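How to Refresh an Old Parquet Floor Without Sanding

My wife and I moved to our apartment in August, and the parquet was gray in the places where people walk the most. A sanding company gave me the price of 3,195 for all rooms. I decided first to try cleaning and waxing, and I write here the steps I followed.

What you need

- a vacuum cleaner with a soft brush
- 2 buckets and a flat mop
- wood soap
- paste wax, I bought Prustico in the neutral color
- cotton cloths, old T-shirts are fine
- a putty knife made of plastic

Step 1. Know your finish

Put one drop of water on the floor in a corner and wait 5 minutes. If the drop leaves a light mark, the floor is probably waxed or oiled and you can continue. If nothing changes, it may have varnish, and wax is the wrong product for you. My neighbor Fouad Abou Zeid put wax on varnish and his hallway became very slippery.

Step 2. Look for blocks that move

Walk slowly over the whole room in socks and press with your heel. Mark every moving block with painter's tape. Lift it with the plastic knife, scrape the old glue, put new wood glue and leave a heavy book on it until the next morning.

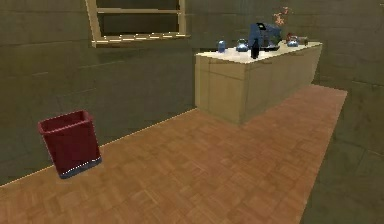 Parquet in a basket-weave pattern, in a room with dark olive walls.

Step 3. Wash

Vacuum along the joints. Mix the soap as the bottle says, and use the second bucket only for rinsing the mop. The mop must be damp, never dripping. Do a small area, dry it with a cloth, then go to the next one. Let the floor rest overnight with the door open.

Step 4. Wax

Take a little wax on a cloth and rub it in the direction of the grain. In a pattern floor the grain changes from one group of blocks to another, so you will turn your hand often. Use less than you think. Too much wax stays sticky and catches dust.

Step 5. Polish

Wait until the surface looks dull, then rub with a clean cloth. I did this on Saturday and my knees still remember, so please take a cushion.

How to keep it nice

Put felt pads under the chairs. Do not use a steam mop. When one place becomes dull again, wax only this place and polish it together with the part next to it.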